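Ganwood's folding station is back up, and I got to try it

I stopped in at Ganwood this October to see how the towel-folding station was doing after its tune-up, and I came away a fan!
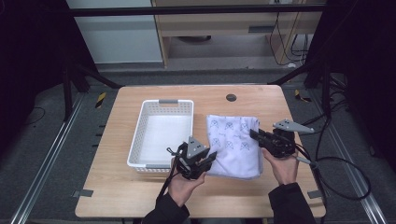 What got fixed

Pravesh Nel looks after the handheld grippers, and he'd had both of them apart on the bench that morning. The right one had been closing a hair late (you'd pinch the cloth and it would slide out), so he swapped the finger pads, snugged up 3 bolts on the mounting plate and rerouted the cable so it hangs with more slack. Cable strain was his main suspect all along, and he was pretty pleased with himself.

Dineo Radebe then had me run the check they do after any repair: cloth on the table, basket to the left, fold, lift, drop it in. My first 2 tries were a mess. She also re-zeroed the jaw opening in Stoline, their logging software, and showed me the count since the last service, 335 folds.

Next up is the table itself, which Dineo wants moved a little closer to the operator. I've already asked if I can come back for that one.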